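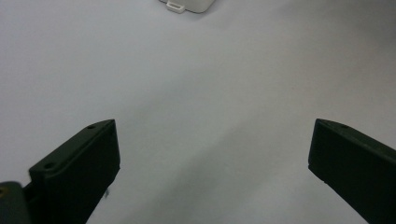
Plakstead Bench 5: hand-held gripper set-up and maintenance notes

Maintained by Abdelghani Farouk. Last revised 8/5/24.

What this covers

This README goes with the Plakstead recordings and describes the bench they were made on. It deals with the hand-held grippers, the head camera, the table and the power. The file format and the train/test split are described in the separate Hinent loader notes and are not repeated.

The release holds 3,673 recordings. All of them were made at bench 5 with the same pair of grippers. The fingers were changed once, in March, and the recordings on either side of the change are in separate folders (fingers_a and fingers_b). If you mix the two, expect a small step in the opening values.

Bench

The bench has a white board laid on a wooden table. The board is not glued. Check that it sits flush with the far edge before a session, and push it back if it has crept. Wipe it with a dry cloth only. Spray cleaner leaves streaks that show up in the gripper cameras for the rest of the day.

The room lights stay on at full. The curtains stay closed at both sides. One side of the board comes out a little greyer than the other in the gripper views and we have left it that way, so please do not correct for it in the raw files.

Grippers

Each gripper has two dark plastic fingers, a body, a camera and a cable. The fingers are screwed on through small holes along the top face. Nip the screws up by hand and stop when they bite. The plastic will crack if you lean on the driver, and we have lost one set of Vernis fingers that way.

Opening check, before each session:

1. Open the gripper fully and hold it over the bare board, fingers pointing away from you.
2. Look at the live view. Both fingers should come up from the bottom with a wide gap between them and the tips should be level with each other.
3. Close slowly until the tips touch, then open again.
4. Repeat step 3 twice. The opening value should return to the same number each time. A difference of one or two counts is fine.

If the tips are not level, the camera has usually turned in its bracket. Loosen the bracket, square it up and tighten it. Do not bend the fingers to match. 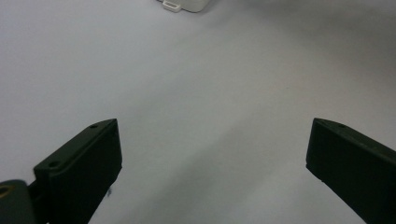

Lint and crumbs of plastic collect near the base of the fingers. Brush them off with a soft paintbrush between sessions. A speck on the finger does no harm to the opening value, but anything stuck on the inner face will change how a thin object sits in the grip. Worn corners should be written in the log. Replace the pair when the wear reaches the part of the face that does the holding. Always change both fingers together and start a new folder.

The pivot in the body gets a drop of light oil every 200 recordings. Put the oil on with a cocktail stick and wipe off the rest. Oil on the fingers means a full clean with washing-up liquid and a dry run before anything is recorded.

Power and cables

The order for connecting a gripper is:

1. Power strip off.
2. Gripper cable into the recorder.
3. Recorder supply into the strip.
4. Power strip on, then wait 90 seconds before you start the software.

If you start the software sooner, the left gripper sometimes comes up as the right. The swap is not flagged anywhere. 14 recordings had to be relabelled for this and they are listed in relabelled.txt.

Keep the loops of cable loose enough for the wrist to turn right over. A tight cable pulls the gripper round while you are reaching and it shows in the motion track as a slow drift. Coil spare lengths on the floor, away from the rails.

When a lead has to be changed at the bench, put the gripper down first if you can. With two leads to sort out it is often quicker to keep one gripper in hand, and in that case keep the fingers clear of the sockets. 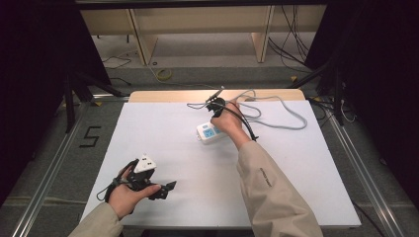
Benítez wrote in the bench log that the order above is too slow when only one lead is being changed, and that switching off at the strip and leaving the recorder cable alone has given the same result every time. That shortcut is fine for a supply lead. It has not been tried with the gripper cable, so use the full order there.

Known faults

- Opening value sticks at its last reading. Unplug the gripper cable, wait, and go through the full order again.
- Head camera view tilted. The headband has slipped. Stop the recording and discard it.
- Marker not found on the gripper mount. Clean the mount, and check that a sleeve is not covering it.

Reporting

Write faults in the bench log with the folder name and recording number. Loader problems go to the Hinent list.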